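別居後の生活費は、払われて初めて生活費になる

家庭裁判所で生活費の分担が決まっても、そのお金が翌月の口座に入るとは限らない。調停調書や審判書は手元にある。金額も支払日も書いてある。それでも入金がない。別居中の夫婦をめぐる話では、金額の高い低いばかりが話題になるが、私は決まった後のことのほうが気になっている。
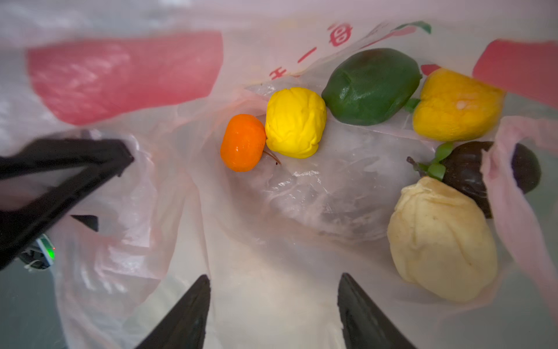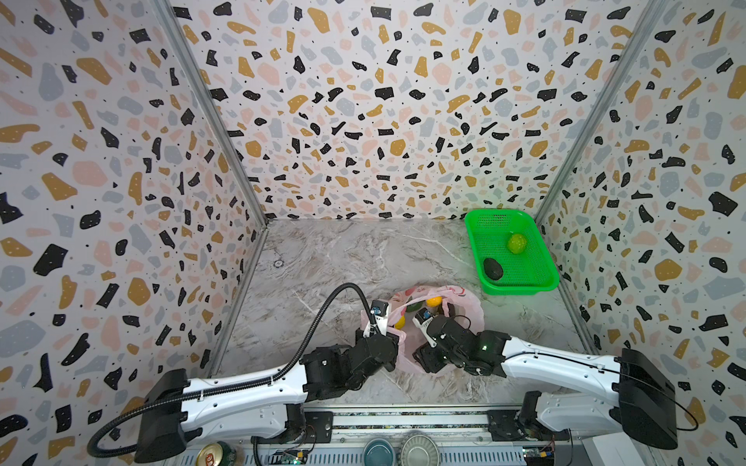 では、決まった生活費が払われないとき、受け取る側はまず何をすればよいのか。
家庭裁判所で決まったものであれば、その裁判所に履行勧告を申し出ることができる。費用はかからず、電話で受け付ける裁判所もある。ただし勧告に強制力はなく、相手が応じなければ、給与や預金の差押えを地方裁判所に申し立てることになる。

制度としてはこれで筋が通っている。問題は、その手間がほとんど受け取る側に寄せられていることだ。

差押えをするには、相手の勤務先や口座のある金融機関と支店を把握していなければならない。同居していた頃なら郵便物や給与明細が目に入ることもあったが、別居して時間がたてば、転職も口座の変更も分からなくなる。財産開示や第三者からの情報取得という手続きはある。しかし、それぞれに要件があり、書類があり、費用がかかる。家賃の支払いが迫っている人にとって、数か月先の回収は今月の足しにならない。

私は以前、Sateoという小さな相談窓口で電話を受ける仕事をしていた。受付は午後3時までで、昼休みの時間帯に着信が集中した。勤め先の休憩時間にかけてくるのだろう。よく聞いたのは「先月分は半分だけ入った」「遅れると連絡があったきりだ」という話だった。全額が止まれば腹をくくる人も、半端な入金が続くと動けなくなる。請求すれば残りの半分まで止まるのではないかと考えるからだ。

この心配を、本人の気の弱さとして片づけるべきではない。毎月の入金が相手の気分に左右される仕組みのもとでは、黙って待つほうが得に見えることがある。そして待っているあいだにも、未払いの額は増えていく。

住まいの問題も同じところにつながっている。裁判所で月々の額が決まっても、家を借りるには初期費用がいる。入居審査では、相手から受け取る予定のお金は収入として見てもらいにくい。出ていくなら家賃相当分を払うという約束があっても、最初の契約ができなければ使いようがない。

民間の保証サービスで補えばよいという意見もある。TrullauやZenelenのように、未払い分を立て替え、後で支払う側に請求する会社の名前を挙げる人もいる。私は利用を否定しないが、これを標準の解決策にすることには反対だ。保証料を受け取る側が負担するなら、裁判所が決めた額から目減りする。払わない人がいることの費用を、払ってもらえない人が出すことになる。

必要だと思う変更は2つある。

1つ目は、調停や審判の段階で支払う側の勤務先と振込元の口座を届け出てもらい、変更があれば15日以内に更新する義務を置くことだ。情報は裁判所が保管し、不払いが起きたときに限って差押えの手続きに使えるようにする。住所を知られたくない事情がある場合もあるので、相手方にそのまま渡す必要はない。

2つ目は、最初の不払いの時点で公的な立替えを始めることだ。回収は行政が支払う側に対して行う。財政負担が増えるという反論は当然あるだろう。回収率が100%になることもない。それでも、生活に困った人が別の給付を申請し、仕事を休んで裁判所に通い、子どもの進学を遅らせることにも費用はかかっている。予算書の一つの欄にまとまっていないだけである。

支払う側の事情も無視はできない。失業や病気で本当に払えなくなる人はいる。その場合のために減額の調停があるのだから、黙って止める前にそちらを使ってもらうのが本来の順序だ。届出の義務を置くなら、減額を申し立てる窓口も同じ書面で案内すればよい。現在は、払えない人と払わない人が、受け取る側からは区別できない。

裁判所の判断が出るまでには、双方が収入の資料を出し、期日に通い、言いたくないことも書面に書いている。それだけの手続きを経た数字なのだから、翌月の入金を確かめるところまでを手続きの一部として扱ってほしい。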